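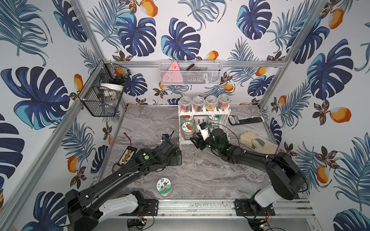
Leaf-print wallpaper and a gray marble-patterned tabletop.

Last updated: December 3, 2023

I finished the second season of Rurovgate over the weekend, and I have been reading what other people think of the ending. Most of it is about whether Gwynne is dead. I don't think she is, but I'm more interested in the town.

For anyone who hasn't seen it, the show is set in Flidstead, a river town with one bridge and a closed cannery. The first season was a missing-person story. The second one drops most of that and follows the family that owns the ferry. A lot of viewers quit around episode 2 when they saw the missing girl wasn't coming back into it. I nearly did too. I stopped in May and only picked it up again last month.

The middle episodes are slow. There is a long dinner in the fifth one that runs 15 minutes and is mostly people passing dishes and not answering each other. I liked it more the second time. You find out there that the older brother already sold his share of the boat, and it's said so quietly that I missed it.

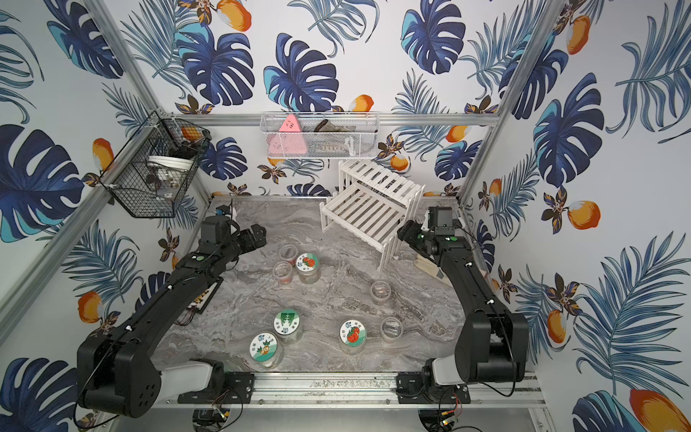 The younger brother is the weak spot for me. He is angry in every scene and the writers never give him anything else to do. When he leaves for Rivelico in the eighth episode I was glad, and I don't think I was supposed to be.

As for Gwynne, the last shot of her is on the bridge with her coat over her arm. In the next scene the coat is hanging in the ferry office. Somebody had to put it there. People in the comments on my last post said it could be a mistake, and maybe it is, but this show has been careful with clothes since the pilot.

That post got 1,166 views, which is a lot for this blog. Thanks to everyone who wrote in. I still haven't answered the person who asked about the music. I like the opening theme and skip the closing one.

No word on a third season yet. I'm going back to the first one now to check the scene with the ferry tickets.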